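Wirville Pantry Room – Packing Table Check, August
Checked by Nyokabi Mosoti, table 2

1. Work surface: OK
The white board sits nicely on the wooden table and I couldn't get it to rock, even leaning on it a bit (and I did lean!).

2. Baskets: OK
Ran my fingers along the rim and the sides of the pink one, feeling for splits or sharp bits, and found none. Please keep it empty until packing starts.

3. Plastic bags: see comment
I do love the smiley on the THANK YOU bags – it cheers up the whole table – but a crumpled one needs smoothing out and a look for holes before anything goes in.
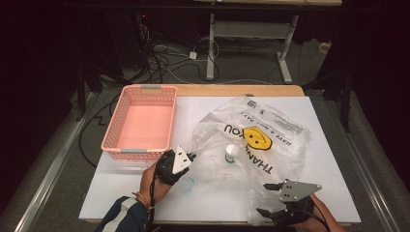
4. Small items: follow up
Caps and other little things go in the basket, please, so they don't slip under a bag and get lost. Neema Lukumay will check again at 9.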